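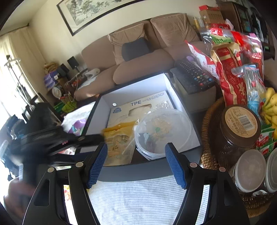
Haller hand gripper, nine weeks in. Two stars.

Management at Makside bought these so we could record ordinary tidying jobs for the robots they want by February. The blue finger pads hold well and I've no complaint there. My wrist has plenty. Maricel Agbayani used to plan our home visits; now she labours over upload logs. We were told the job would get more interesting. It's slower, and the pay hasn't moved. At $2130 each I'd have asked the crew first. Rommel likes his, for what it's worth.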